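May 4, 2025
Comics workshop, notebook 7

Sunday, so quiet, good day for lettering. Mostly page 30 problems again. Writing this down before I forget which version of the balloons we agreed on.

Status of Trundumora issue one: pencils done, inks done except the two-page market spread, colors about half. Lettering is me and I'm behind. Bindu has the script at draft 7 and swears it is the last one. We'll see.

Page 30. The argument on the stairs. Bindu wrote nine lines of dialog for a four-panel page and the third panel is a thin vertical, so the balloons were sitting on the kid's face. Tried stacking them down the left side, looked like a shopping list. Tried splitting the last line into panel four, better, but then Auntie answers before she's been asked. Reading order goes left balloon, then the tail pulls your eye down, and you skip the middle one completly. Tested on Sowmya cold, she skipped it too. So not just me.

Fix for now: cut "you always say that" (Bindu ok'd by text, grumpy), join the two short lines with a connector, drop type size by half a point on this page only. I don't love changing size. Check it on paper, not on the monitor.

Font stuff. Using the hand font Viktória drew for us in January, the one named Varghese after the landlord in the story. The lowercase set still has a bad comma, it sits too high and looks like an apostrophe. She knows. Crossbar I only on the pronoun, NOT inside words, I found three wrong ones on pages 11 and 12 and fixed them. Bold italic for shouting, plain bold for stress. Somebody (Chandrasekhar) has been using both for stress in the backup story and it all has to match.

Sound effects – he wants them drawn by hand over the inks. Agree for the train and for the door. Not for the phone, the phone is in every second panel and it'd take him a week.

Color notes from Chandrasekhar's pass, so I stop asking him:
night scenes: blue goes purple on the uncoated stock, pull magenta down
Auntie's sari is the warm yellow, not the lemon one. page 18 is still lemon
flashbacks get no black line, brown line only
caption boxes cream, never pure white

Also the captions on 21 vanish into the wall behind them, cream on cream. Maybe a thin brown rule around the box. Ask.
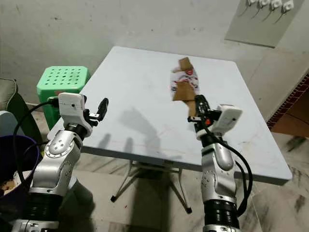
Printing. Hiltent came back with a quote for 601 copies, odd number, apparently that's how their sheets and spoilage work out, and they won't round it. Order number 2266, write this on everything we send them. Saddle stitch, matte cover, uncoated inside. Gangadharan wants a gloss cover. I say fingerprints. He says gloss looks better on a rack next to the big publishers and he's maybe right, but the cover is mostly black and I've seen what gloss black looks like after one afternoon on a sale table.

Asked for one proof of each. They charge for the second. Gangadharan paying.

Bleed!! Four pages are still set up with the old bleed from the minicomic. 9, 14, 15 and the inside back. Art on 15 stops right at the trim, so Chandrasekhar needs to extend the sky and a bit of the roof. Told him Friday, he said yes, file is unchanged. Tell him again.

Reltgate (the review blog) wants a preview, six pages, low res, by the end of the month. Bindu wants to send the opening. I'd rather send the rooftop chase, the opening is slow and has no monster in it. She says the slow part is the whole point. Sowmya voted rooftop, Viktória voted opening, so we are nowhere. Could do opening three pages plus three from the chase with a gap note in between? Messy, but they did that with somebody else's book last year and it read fine.

They also asked for a one-line pitch. What we have: "A girl inherits a building and everything living under it." Bindu hates "everything". I hate "inherits". Leave it.

Read the first half straight through after lunch, on paper, out of order fixes and all. Notes:
page 4 great, don't touch
page 8, tail points at the wrong brother
page 13, same joke as page 6, did we mean that?
page 16, needs a silent panel, could just delete the caption in panel 2 and see
page 22, "landing" and "landlord" stacked on each other, reads weird

Deleted the 16 caption. Much better. Bindu hasn't seen it yet, saved the old version as 16b in case she wants it back.

To do tomorrow: print 30 and 31 side by side, chase Viktória re comma, pages 23 to 26 rough lettering, email Hiltent re bleed template, theirs has the spine marks from some other job on it. Buy more blue pencils, the box is down to stubs.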